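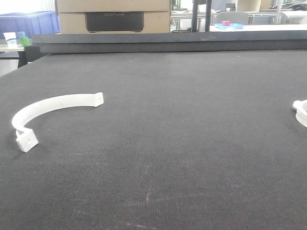 Bracket A on the bench, bracket B at right. Both in white.

The Second Half of the Clamp

The build log for the column has a rule at the top of page one: write down what was done, then what was measured, then what is next. Opinions go on the back of the page. I have kept to it for two winters, and the backs of the pages are fuller than the fronts.

February entry, first item. The old clamp on the shoulder joint failed at the tab. The crack started at the screw hole and ran along the layer lines to the outside corner. The arm dropped onto the bench with the motor still under power and kept trying to reach a position that was now eleven inches above it. I cut the supply by hand. The controller, a secondhand Vonis board, recorded the event as "target not reached." It recorded it 1,965 times.

Second item. The clamp was redrawn in two halves, with thicker tabs. One end was made heavier than the other, on the theory that the load comes mostly from one side. The theory is mine. The drawing was sent to the Wornus in the next room, which is the only printer in the shared shop that does not need to be watched. It has 3,456 hours on the meter. People treat it the way they would treat an old mule.

Third item. Half A came off the plate flat. Half B came off the plate flat. I laid them on the gray bench and went to find the calipers.

The calipers are kept in the drawer marked Cordeiro. Cordeiro was the company that had the unit before the shop did. They made parts for elevator doors and left behind the drawer, a box of springs, and a wall chart of thread sizes with one row inked over. I have wondered which job it was that went so badly they had to remove a thread size. That is on the back of the page.

Fourth item. The inside of half A was within tolerance. The inside of half B was undersize by the thickness of a sheet of paper. Same file, same spool, same machine. I measured again and got the same number. I let both parts sit for 35 minutes and measured a third time, and now it was A that was small and B that was right.

I wrote this down. The rule does not say the measurements have to make sense.

Fifth item. The calipers were checked against the steel gauge block and read correctly. The battery was changed anyway. I marked the halves on the inside with a pencil, one line for A and two for B, so there could be no question of having swapped them. Then I saw that half A already had a pencil line on the inside. It was next to mine, the same length, and a little fainter.

I sat down for a while after that. The shop was quiet apart from the fan on the Grosik supply, which never shuts off. There is an ordinary explanation, and I wrote it on the front of the page, where it belongs: I had marked the part earlier, forgotten, picked up the wrong half, and measured it twice. I am tired in February. The arm has taken 14 months longer than planned, and most of that time I have been the only one checking my work.

Sixth item. The column was measured directly, which should have been done first. It is not round. It is wider one way than the other by the thickness of a sheet of paper. It may have been like that since it was cut, or the old clamp may have squeezed it over time. Either way, a half that is slightly small and a half that is exactly right will fit it, provided each is put on the correct side.

Half with one line to the left. Half with two lines to the right. Screws in finger tight, then a quarter turn each, going back and forth. The tabs closed with an even gap. I powered the board and sent the arm to its home position, and it went up and stopped there. I pushed down on the end with the flat of my hand and it pushed back about as hard as it should.

The log on the Vonis showed one new line: "target reached." I copied it onto the front of the page.

Next: print a spare pair. Mark them before they leave the plate.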